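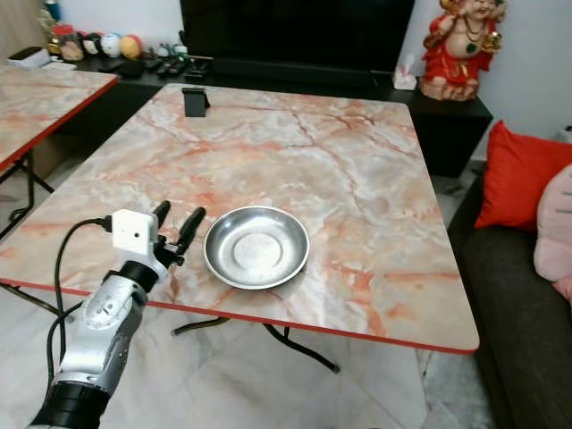

Folding Tables and Tableware: Frequently Asked Questions

Hovside Residents' Hall. Last revised 24/07/2024.

Who may borrow the folding tables?
Any household registered with Hovside may borrow up to two tables at a time. Requests should be made in writing to the bookings office, marked for the attention of Ms Gráinne Ó Dubhghaill.

Is a deposit required?
A deposit of 40 is payable for each table and is returned in full once the table has been checked. Tableware is lent without a deposit.

How should a table be opened?
Stand the table on its side, draw the crossed legs fully apart and turn it upright with a second person. All the feet must rest flat on the floor before anything is placed on top.

What tableware is provided?
Each place is supplied with a steel bowl, a plastic cup, a spoon and a fork. Plates and knives are not included and may be requested separately.

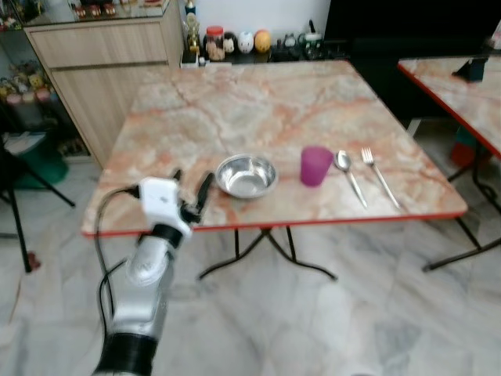
Borrowers are asked to keep each set together and to return it in the bag supplied.

How should the marble-patterned tops be cleaned?
Use a soft cloth and mild washing-up liquid. Scouring pads and bleach must not be used. Particular care should be taken along the red edge strip, which may lift if it is left wet.

May hot dishes be placed directly on the table?
No. A mat must be used under any pan or serving dish.

What happens if an item is lost or damaged?
Please inform Mr Ashwin Nambiar at the bookings office within two days. Bowls and cutlery are replaced at cost. Charges for damaged tables will not exceed 80.

Can tables be reserved for September?
Yes. Requests for September are now being accepted and will be dealt with in the order received.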